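Chapter 6
Inspection and Care of Protective Clothing

6.1 Scope

Work clothing is issued in good order and returned in every other state. Between those two points it is worn, washed, folded, left in vehicles and stored near heaters, and each of these shortens its service life. This chapter deals with the checks made on garments already in use. Selection and sizing were covered in Chapter 5, and disposal is left to Chapter 14.

The term "garment" is used for any item worn on the body, gloves included. A "service interval" is the period between two recorded inspections, whatever the number of washes in between.

6.2 Loss of colour and brightness

High-visibility fabric depends on dyes that fade under daylight and detergent. Fading is gradual, and the wearer is badly placed to notice it. The usual method is comparison: the garment is laid beside an unworn reference piece of the same fabric, under the same lamp, and judged by a second person. Folds should be opened out before the comparison is made, as a crumpled area can look paler or darker than the cloth around it. 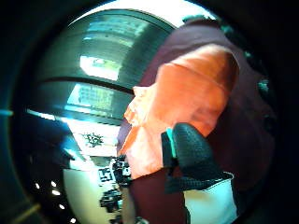 Orvokki Hämäläinen objects that comparison by eye is too generous, and that a garment passed in February may well fail under the same lamp a month later. She would set a fixed limit on washes and ignore appearance altogether. The difficulty with a fixed limit is that it treats a garment worn indoors in the same way as one worn on an open site. Most stores therefore apply both tests and withdraw the garment at whichever is reached first.

The Bustholm depot records give some idea of scale. Of 2394 garments inspected in one service interval, 131 were withdrawn for loss of colour alone. Damaged seams and failed fastenings were entered separately and are discussed in 6.4.

6.3 Gloves

Gloves wear first at the thumb and fingertips. Knitted backs should be stretched gently over the fist and checked for broken yarns. A glove is withdrawn as a pair, even where only one hand is damaged, and the entry is made against the pair number.

Related sections
5.3 Sizing over outer layers
6.4 Seams and fastenings
6.5 Washing records
Appendix B: The Brandlow inspection card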